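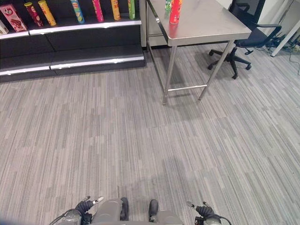
9th February. Binus Hand, firmware 39, right and left fitted.

The box says "human-like dexterity." I've met humans, so I kept expectations low. We bought the pair from Groravbridge to replace our old two-finger jaws, and the test is dull on purpose: snack cans, a shelf, a steel table.

Setup took a morning, most of it spent hunting for the calibration menu. Finger control is good. You get force limits per finger, and the default is set for somebody crushing walnuts. Turn it down before you go near a chip can.

Shelves are where I started to grumble. The hand is bulky across the knuckles, and reaching in under a low lip takes more planning than the old jaws ever did.

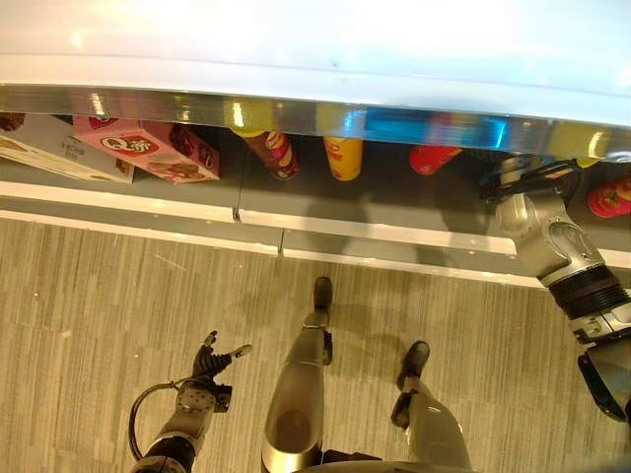
Bhattacharjee disagrees: the knuckles are fine, and my approach angle is lazy. Try it with the wrist rolled, and stop blaming the hardware.

Noted. I rolled the wrist. I still blame the hardware, a little less.

Small items on the table suit it better.

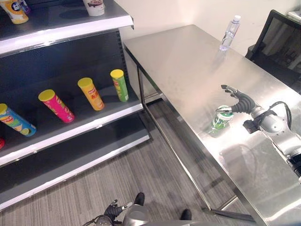

*Right hand at the small cup, left hand idle.*

Tall cans are a matter of taste. I prefer a grip from above, near the rim, and the stock grasp library has a decent one filed under "jar."

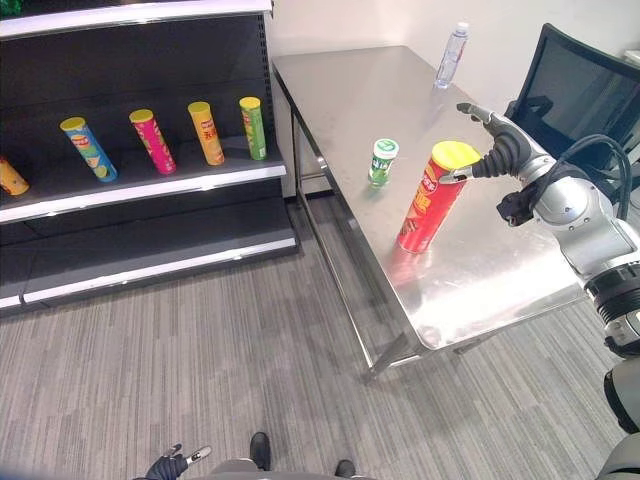

The manual runs to 356 pages and spends two on cable routing. I'd swap that ratio. Four stars, one withheld for the menu.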